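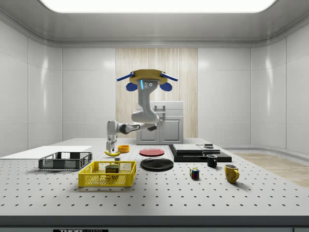 Sim view, gripper over the banana, full table layout.

3 September 2021

Notes from the visit day. Writing these up the same evening so the rest of the group has them before we argue about the next one.

Setup. Ran everything from the simulated lab on the big wall monitor in the front room. Two machines: one rendering, one with the task panel and the logs. I started both at 8:15 and left them idling until the first group came in. Last time the renderer needed a few minutes before the frame rate settled, so I wanted that out of the way. It held at 60 all morning and dipped once, when I had the log window and the recorder open together. Closed the recorder and it came back.

Visitors. First group was from Otico, mostly people from their packing side. Second group was Estisia plus Orsolya Dudás, who had asked to sit in on both and take notes for Plukico. She stayed through lunch and we went over the grasp logs together, see further down.

Layout. Same kitchen-and-crates table we have been using since April: banana, bowl, plates, the two mugs, gray crate and yellow crate on the left with the SPAM can standing in the yellow one, Rubik's cube toward the front, black platform on the right. I didn't randomize positions for the demo. For a talk it is easier if I know where everything is and can point at it.

Demo 1, banana to the red plate. Operator types the instruction, arm goes to a hover pose, fingers straight down, then descends and closes. I paused at the hover each time so people could see the approach angle. The Otico group wanted to know why it comes from overhead. Told them the arm hangs from the ceiling side in the real cell too and we model what we have. Ran it four times for them. Three clean, one where the banana rolled against the orange bowl and the grip closed on the stem end. It still carried it over but set it down half on the rim. Left that one in and showed the log.

Demo 2, SPAM can out of the yellow crate. This is the one that gets a reaction. Clearance to the crate walls is tight and the planner takes a noticeable pause before it commits. Two runs with the first group, both good. With the second group the first run aborted on a predicted collision with the crate wall. I reset and it went through on the next try with the same seed, which should not happen. Filed it. Suspect the reset does not restore the crate pose exactly.

Demo 3, the cube onto the black plate. Skipped for Otico, ran out of time. Did it for Estisia, worked.

Questions worth keeping:

Somebody from Estisia asked how many simulated attempts sit behind the current grasp model. For the can alone it is 2,000. They then asked how many on real hardware, and I said 100, and there was a bit of a silence. Fair enough. We should have the real numbers on a slide with the success rates next to them, so it doesn't come out as a surprise.

Otico asked whether the mugs are graspable by the handle. Not reliably. Yellow mug is better than the black one. I did not run it live. Their interest is in small household goods in mixed bins, so they will ask again.

Orsolya asked if the tabletop holes matter for contact. They don't. They are visual only, the collision surface is flat. She pointed out that on the real table a thin object can catch on a hole, and we have nothing covering that. Added to the list.

After lunch, with Orsolya: went through the failed banana run frame by frame. Friction on the banana mesh is set to the same value as the plates. Looks like a copy error from when Hwang's object set was imported. Changed it on my branch only, not pushed. With the new value the banana stays put in the same run. Need more than one run before I believe it.

To do
- push friction fix after a full batch overnight
- check crate pose before and after reset, print both
- slide with sim and real counts
- mug handle grasps, at least the yellow one
- ask Hwang which other meshes came in with that import
- second keyboard for the task panel, 2 people reaching over each other looks bad

Left the rendering machine on for the overnight batch. Please don't restart it.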